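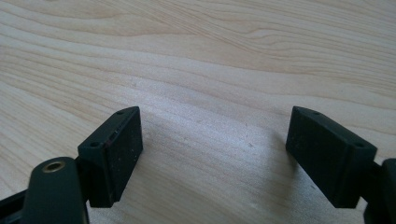
Flamlow Hand Gripper: Frequently Asked Questions
Last updated May 14, 2020

What comes in the kit?
The hand-held gripper, one pair of black finger pads, mounting screws and a hex key. The full kit weighs 414 grams.

Can I change the finger pads?
Yes. Undo the screws, swap the pads and retighten. Don't overtighten. Spare pads are sold in pairs under part number 1854.

The pads look dusty. Is that a fault?
No. The matte finish shows dust and lint. Wipe with a dry cloth. Please don't use solvents.

Do you ship to Canada?
Yes, from our Oltden warehouse. Orders over $300 ship free. Allow 13 business days for rural addresses.

Can I get it serviced?
Our Dungate workshop handles repairs and recalibration. Email first for a return number, and include your order number and the colour of your case label.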